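28/01/2022 Demo collection, toy set, Pellorness task list

Arm homed fine. Re-ran the hand-eye check before starting, error still under 2 mm, so left the calibration alone. Hacer Akyol on teleop, me logging. Task for this session is pick up a named toy and put it down somewhere else on the table.
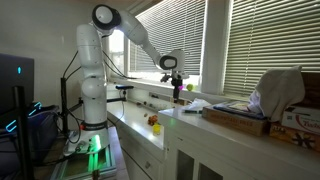 First 28 demos saved. Threw out seven of them: the operator paused too long above the object and the policy learns the pause, same as we saw in October. New rule is no stops longer than a second on approach. Hacer turned the translation gain down a notch and her paths got a lot smoother.

Tried guiding the arm by hand for a few as well. Quicker to teach, but hands get in the side camera view, so those go in a separate folder.

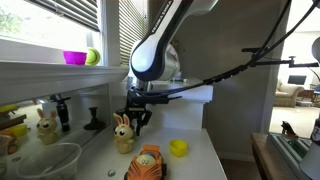
Franka over the table, bunny and tiger car set out.

Total on disk now 633, nearly all with both camera streams. Two are missing the wrist stream, flagged in the sheet.

To do: shorter grip close time, ask Dönmez about a spare cable clamp, rerun training overnight.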